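Joint de hublot et dépôts - questions fréquentes
Laverie partagée Trillano, page tenue par Graça Sampaio

À quelle fréquence faut-il nettoyer le joint ?
Toutes les 20 lessives pour une machine utilisée surtout à 30 ou 40 °C. Un essuyage rapide du soufflet en fin de journée ne remplace pas ce nettoyage.

D'où viennent les dépôts gris ?
D'un mélange de lessive non dissoute, d'adoucissant, de calcaire et de fibres textiles. Les cycles courts à basse température les favorisent, de même qu'un surdosage de lessive liquide.

Quel produit utiliser ?
Du vinaigre blanc dilué de moitié ou le nettoyant Clikik, au choix. Ne jamais mélanger l'un ou l'autre avec de l'eau de Javel. Pas d'éponge abrasive ni de lame : une rayure dans le caoutchouc retient les résidus et peut devenir une fuite. 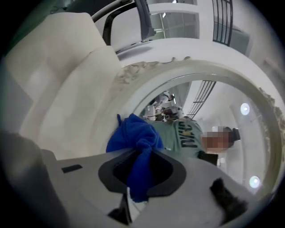
Quelles zones traiter en priorité ?
Le pli intérieur du soufflet, puis toute la circonférence, haut compris. L'eau stagne en bas, et beaucoup d'usagers ne contrôlent que cette partie. Or le dépôt gris-beige peut former une bande le long du bord supérieur du joint et une croûte sur le côté, comme sur cette machine. Laisser agir le produit 6 minutes sur un chiffon appliqué contre la zone, frotter, puis rincer à l'eau claire.

Faut-il lancer un cycle à vide ensuite ?
Oui, à 60 °C au minimum, sans essorage rapide. Compter quelque 400 ml de vinaigre dans le tambour si le dépôt était épais.

Les taches noires ne partent pas. Que faire ?
Il s'agit en général de moisissures installées dans le caoutchouc. Après 3 nettoyages sans résultat, signaler la machine à Shahab Bagheri, qui commande les joints chez Rebelo. Le remplacement est à faire machine débranchée et arrivée d'eau fermée.

Peut-on laisser le hublot fermé entre deux lessives ?
Non. Le laisser entrouvert, ainsi que le bac à produits. Retirer aussi le linge dès la fin du cycle.

Le filtre de vidange est-il concerné ?
Il fait l'objet d'une fiche séparée, révisée en mars.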